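Effect of Vibration Time on the Density of Dry-Cast Paving Blocks
Student project report, Production Engineering, Munholm Technical College

1. Purpose

The project examined how the vibration time of a stationary block press affects the density and surface finish of rectangular paving blocks. The press is a Sethi two-station machine installed in the yard at Premton. Operators there set the vibration time by ear, and the reject rate differed between shifts. The aim was to find a fixed setting for one mix and one mould.

2. Materials and method

The mix was Portland cement, washed sand and crushed stone with a top size of 8 mm. The water-cement ratio was held at 0.36. Moisture in the sand was measured before each batch and the added water was corrected to match. Color pigment was left out, as it changes how the mix flows into the corners of the mould.

Three vibration times were tested: four, six and eight seconds. Hydraulic pressure, feed drawer strokes and pallet type stayed the same throughout. A total of 1130 blocks were pressed in March. Of these, 566 were made at six seconds, the time closest to normal practice, and the rest were divided between the other two settings. Blocks were cured under sheeting on the racks and weighed after seven days.

3. Results

Density rose clearly between four and six seconds. Between six and eight seconds the gain was small, and the blocks at the outer edge of the pallet began to show slurry on the lower face. Four-second blocks had open corners and crumbled at the arris when they were moved by hand.

Height variation was lowest at six seconds. At eight seconds the tamper head reached its stop before the cycle ended — the remaining vibration did no useful work and added wear to the mould liners.

4. Data handling

Weights and heights were entered in Storeo, the college record system, under project number 3241. Each pallet has one entry, with the batch moisture and the press settings attached.

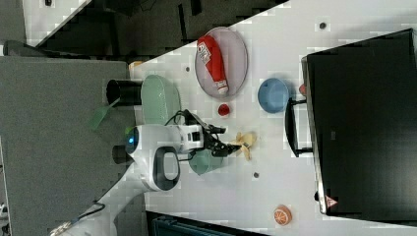 Figure 1. Robot arm with gripper and a banana peel on a white tabletop.

5. Sources of error

The yard scale reads in steps of 5 g, and this limits the comparison between the two longer times. Mould wear was not measured before the first batch. Batches were also pressed at different times of day, and sand taken from the open bay after noon was drier at the surface than the sand below it.

6. Recommendation

Six seconds should be used for this mix and mould. The setting should be checked again when the liners are replaced or when the stone supplier changes. Compressive strength was outside the scope of the project and should be tested before the setting is applied to hollow blocks.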